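Ticket: product renders fail or come out black after catalog import
Status: Closed
Opened by: Kerubo Muriithi
Assigned to: Emmanuel Mwakyusa
5 min read

Reported problem

We use Raster to produce the kitchenware pages for the Naturura online catalog. Since the June update, any batch that pulls from the Tisari import folder stops partway through. The items before the stop are fine. The item it stops on is saved as a solid black file, and everything after it is skipped. No error on screen. The job just shows as "finished."

I've restarted the machine and reinstalled Raster. Same result both times. We have 400 items due to the client on Thursday, so a workaround would be fine if there isn't a fix yet.

Kerubo

First reply, Emmanuel

Thanks, Kerubo. Please send the batch log from the job folder (not the one under Help, which only covers the program window). Also let me know:

- whether the import folder is on a local drive or a network share
- whether a single item from the same folder renders by itself
- what the memory limit is set to under Preferences

Reply, Kerubo

Log attached. The folder is on the network share we call Mrema. Single items render fine, including the one the batch stopped on. Memory limit is 8 GB, which is whatever the installer picked. The machine has more than that.
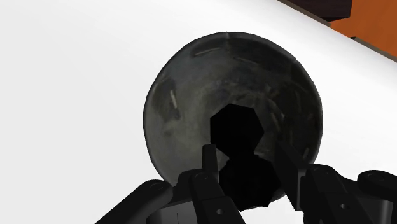
I ran the batch again overnight with the limit raised to 12 GB and it got further before stopping. It stopped on a different item this time, a colander. So I don't think it's one bad model.

Reply, Emmanuel

Agreed, it isn't the model. The log shows the same line repeated before each stop:

texture cache: could not release handle, retrying
texture cache: handle limit reached (2,000)
job closed, status 0

Raster opens each texture from the share and is supposed to let go of it when the item is done. After the June update it isn't letting go when the path is a network path. When it reaches the limit it can't open any more textures, so the current item goes black and the job closes. Status 0 means success, which is why the window says "finished." That part is a separate bug and I've logged it.

More memory shouldn't change the handle limit. My guess is that your second run got further because the items were in a different order and the early ones had fewer textures. Was the batch sorted by name the first time and by date the second?

Reply, Kerubo

Yes. I changed the sort when I was looking for the item that failed.

Reply, Emmanuel

OK, that fits. Please try these in order and stop when one works.

1. Copy the Tisari import folder from Mrema to a local drive. Keep the folder names the same.
2. In Raster, open Project, then Paths, and point the texture root at the local copy. Click Relink. Wait for the count at the bottom to stop changing before you close the panel.
3. Delete the contents of the cache folder in the project. Leave the folder itself.
4. Run the first part of the batch only and send me the log.

If you can't copy locally for space reasons, split the batch into smaller jobs and close Raster completely between them. Closing the project isn't enough. The handles belong to the program and stay open until it exits.

Reply, Kerubo

Copied and relinked. Two things came up that might help someone else.

The relink missed the glass items. Their textures were saved with a full path to the share instead of a relative one, so I had to fix them by hand with Find and Replace in the Paths panel. The search is case sensitive.

Also, the cache folder wouldn't delete the first time because Raster was still running in the background. I ended it from the task list and then it went.

The first part of the batch ran clean. Starting the full set at 6:00 p.m.

Reply, Kerubo

Full set finished. I opened the output folder and checked every thumbnail. No black files, nothing skipped. Set the memory limit back to 8 GB and reran a few of the heavy ones, also fine.

Can I move the project back to the share now, or should I wait?

Reply, Emmanuel

Please wait for the patch. The handle problem is confirmed on our end and the fix is in testing. Until then, keep textures local and save only the finished output to Mrema. Writing to the share isn't affected.

Closing this one. If the problem comes back with local paths, reopen it and attach a new log.

Related tickets

Raster shows "finished" when a job ends early
Relink skips textures saved with full paths
Cache folder cannot be deleted after closing project
Changing the default memory limit
Batch order and sort settings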